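Culcombe Kitchen Help > Baking > Bread and Rolls

Why do my potato rolls turn out dense?

Posted by Pallemden

Hello everyone! I've been making my aunt's potato rolls for years (the soft, pull-apart kind you brush with butter), and ever since we moved, they come out heavy in the middle. Same recipe, same pan. I bake them for 20 minutes and the tops brown beautifully, but the insides are tight and a bit gummy. I let them rise under a clean kitchen towel until they look puffy. What am I missing?

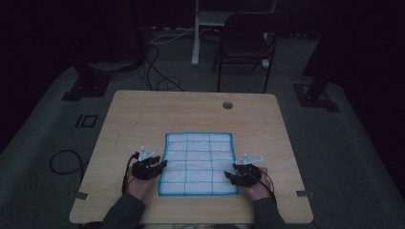 Can I use leftover mashed potatoes in the dough?

Plain ones work well, but if yours already have milk and butter in them, hold back a little of the liquid and add it only if the dough feels stiff.

Noh

Oh, I feel for you, I had a whole winter of heavy rolls! My guess is the second rise. Potato dough looks ready long before it is – poke it gently with a floured finger, and if the dent springs right back, give it more time. Mine can take more than 2 hours in a chilly kitchen. Also, let the mashed potato cool before it goes anywhere near the yeast. And check your oven with a cheap thermometer, because a new oven may run hot and brown the tops too early.

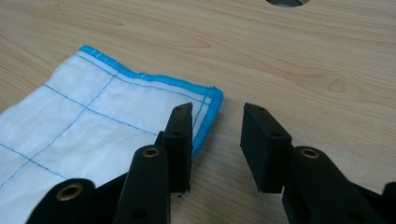
Tolurlow, November

I'd go along with most of that, though I'd look at the flour too. Potatoes vary so much in how much water they hold that you can't trust the cup measure, and it's so tempting to keep adding flour when the dough sticks to your hands. Leave it a little tacky! I bake mine for 27 minutes with foil over the top for the last stretch, and they come out lovely and soft.

Culcombe_Baker

more yeast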